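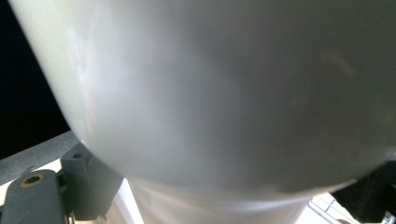
Araceli Arrieta had read the county's announcement twice before we spoke, and by her count the word "temporary" came up in it more often than the word "cost." She wanted to start there.

"Temporary for how long?" she said. "They put up the processing tents at Trevico and called those temporary too. Those are still standing. I drove past them in December."

The plan, as the county describes it, is to lease the old Indstead warehouse outside Palov and turn it into a holding site for 800 people waiting on immigration hearings. The lease would run 30 months. A private contractor, Harahap, would operate it. Supporters say it would take pressure off the county jail and bring paychecks to a town that lost most of them when the warehouse closed.

Arrieta spent nine years as an immigration paralegal and has sat through a lot of these presentations. I asked whether she accepted any of the argument about jobs.

"Some people will get hired, sure. Ask how many of them live in Palov. I asked, and I was told the staffing plan is still being finalized. You don't sign a lease on a building that size without knowing who works in it."

Dimas Lumbantobing sees it differently, up to a point. He runs the hardware store on the main road and spoke in favor of the lease at the first hearing. When I called him at 7 in the morning, before he opened, he sounded less sure.

"I said I was for it because the building is sitting there rotting," he said. "Then I read the water section."

The water section is 2 pages long. It says the town system can handle the extra load and cites a study that isn't attached. Palov has 1,857 residents. Adding 800 people, plus guards and kitchen staff, is not a small change for a system that size, and I could find no one at the county who would send me the study. A spokeswoman said it was under review and would be released "at the appropriate time."

"Appropriate for who?" Lumbantobing said. "I pay the water bill either way."

I put the same question to Arrieta, who laughed and then didn't answer it for a while. Her worry is about lawyers. The nearest immigration court is three hours off, and most attorneys who take these cases for free won't make that drive more than once.

"They keep saying video hearings," she said. "I've sat in on video hearings. The sound drops out and the judge keeps going."

Would she support the site if the county guaranteed rooms for legal visits?

"Show me it in the lease — not in a press release, in the lease. Then ask me again."

Lumbantobing said he plans to speak at the next hearing as well. He hasn't decided which side to sign up on.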